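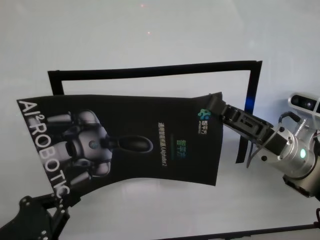 Jovstead Poster Collection: Progress Report to the Britmont Small Collections Fund

Date of report: 2026-04-25
Period covered: from the first grant payment until now
Prepared by: the collection office, Jovstead

1. Where the work stands

The grant was given for three tasks: to make a register of the exhibition and trade posters in the Jovstead store, to put them into good flat storage, and to prepare a selection of them for display in the Mwakalinga reading room in July. We are pleased to report that the first task is finished, the second is well advanced, and the third has begun.

The register now contains 275 posters. Of these, 224 have been surface cleaned, measured and placed in flat storage. The others are still in tubes or in the old upright rack. Most of them could be done in a normal way in the coming weeks, but 27 have a strong curl from many years in tubes and must lie under weight before they can be measured correctly.

The register took longer than we wrote in the application. We had expected that the paper list from the old store would help us, but it followed the order in which the posters hung on the wall in the former building, and this order does not exist any more. We therefore stopped using the list and started again from the objects. The old list is kept in a folder, as it has some notes about donors which are not written anywhere else.

2. The posters on flexible plastic and coated sheet

In the application we spoke mostly of paper. During the work we understood that the newer part of the collection, which comes mainly from technology fairs and company stands, behaves in a different way and needs its own rules.

The large black poster lettered AI²ROBOTIC is a good case for this. It has a matte surface, but there is a bluish-grey shine where the light falls on it, and when the sheet bends, the shine goes with the bend. Under a strong lamp this makes the smaller lettering difficult to read. When the sheet is held only at the lower left and the upper right corner, it sags and the lower edge makes a bow between the two points. For a short lift above the table this is acceptable. For carrying through a door it is not, and our handling sheet now says that such posters travel on a board.

Large dark areas are also a question for cleaning. On a white paper poster a finger mark can stay unseen for years, while on matte black it is seen at once from the side. We tried a soft brush and a dry cloth on a damaged sheet that has no place in the register. The brush was good. The cloth left a small polished area which we could not remove, so the cloth is no longer used on matte surfaces.

We also had to decide in which direction a poster is described. Some of the sheets are stored and handled on their long side while the design is meant to be seen upright, and then all lettering runs sideways for the person at the table. In the first weeks two of us wrote "left" and "top" in a different sense for the same sheet. The rule now is simple: left and top are always those of the reader who sees the poster standing correctly, and the condition form has a small arrow to show this. The forms written before the rule have been corrected.

3. Lettering and languages

The register has a field for the text on each poster. We copy the main lettering exactly as it is printed, including small raised figures, as in AI²ROBOTIC, because visitors search by this name and a changed spelling gives no result. The software did not accept the raised figure at first. We keep now two fields, one with the exact form and one with a plain form for searching.

A part of the technology posters has text in Chinese. On the black poster there is a column of small white characters, a shorter group of larger ones in green and teal, and more tiny white characters beside the coloured logo. Nobody in our office reads Chinese well enough to copy such text with certainty, above all when the letters are designed in a special style. For these posters we enter the language, the colour and the place of the lettering, and we leave the transcription open. We have asked for a price from a translator for all of these posters together, and we will send it to you before we spend anything. If the price is too high for the present budget line, the transcriptions can stay open until next year without harm to the other work.

The description of the picture is kept short. For the same poster the register says: humanoid robot in soft greys on black ground, rounded head with a dark round eye-like part, segmented arms. We do not try to say which model or which year is shown when the sheet itself does not tell us clearly. Earlier we lost much time with such questions, and a person who studies this subject will do it better than we can.

4. Frames

For the reading room display we decided for plain black frames with thick strips, open in the centre, which are laid over the poster from the front. The sample frames came from Varkitz. They look calm beside strongly coloured posters and they are light enough for the picture rail in Mwakalinga.

There is one point we did not foresee. A black frame on a pale table is easy to place, as one sees every edge. A black poster inside a black frame is less easy: the border disappears, and it is not visible whether the sheet lies straight. For dark posters we will therefore mark the position on the backing board with pencil before the sheet is laid down. We also considered a light grey frame for the dark posters only, but with two frame colours on one wall the display becomes restless, and we prefer to stay with one.

The order of work at the table is now as follows:

Clear the table and wipe it dry.
Lay the frame flat at the back of the table, so that it is ready and not under the hands.
Bring the poster on its board and check the corners.
Put the pencil marks on the backing board.
Lay the poster down from one short side to the other, slowly, and let the air go out.
Set the frame over it and close it from behind.

We had the frame stand upright against the wall in our first attempts. It fell once and took a small piece of paint from the wall, without damage to a poster. Since then it lies flat.

5. Room and furniture

The work table in the store has received a new pale top, paid from the equipment line. The old top was dark brown and had an open joint in the middle, and small sheets were caught in it. On the pale surface we see dust, loose fibres and also the edges of dark sheets much better. The top is a little bright under the ceiling lamps in the afternoon. We switch off the lamp nearest to the window when we look at glossy or coated sheets, and this is enough for the moment.

The flat drawers are full on the left side of the room and half full on the right. The largest posters do not enter the drawers and are kept on boards on top of the cabinet, with tissue between them. This is safe but not comfortable, because one must lift several boards to reach the lowest one. We would like to discuss with you if the remaining sum in the furniture line can be used for a simple shelf with wide spaces. A drawing with measurements can be sent on request.

The upright rack will leave the room when the last posters are out of it. A school near Jovstead has asked for it.

6. Difficulties and changes to the plan

The flattening is the slowest part. We wrote in the plan that a curled poster needs one week under weight. For the paper sheets this was correct. Several of the coated ones came up again after a week, first at the corners, and we had to put them back for a longer time. We do not want to use heat, although it was suggested to us, as we do not know how the black printing would react. We accept the delay.

The delivery of tissue was late in winter and the storage work stopped for a while. In that time we moved the register forward, so the total effect on the plan is small.

One change touches the display. We had proposed to hang the posters by date. Too many of the technology posters have no date on them, and a wall with "date unknown" under every second label would not please the visitors. We propose to hang them by subject: transport, household, agriculture, machines and robots. The black robot poster would have its place at the start of the last group, at eye height, where its large white letters can be read from the door. Please tell us if the Fund has an objection to this change.

7. Money

Spending is within the approved budget in every line. The frames cost slightly less than planned and the boards slightly more. The detailed table with the receipts is sent separately in the form you require.

8. Next steps until the display

Finish the flat storage of the posters which do not need weight.
Check the curled posters every second week and note the result in the condition form.
Receive the price for the Chinese transcriptions and send it to the Fund.
Confirm the frame order with Varkitz once the final selection is made.
Write the labels and have them read by a native speaker of English.
Transport to Mwakalinga, on boards, in the week before the opening.

We would be glad of a reply on the subject order of the display and on the shelf, as both have an influence on what we order next. A visit to the store is possible on any working day, and the table can be kept free for you if you wish to see particular posters. It helps us to have the register numbers a few days before.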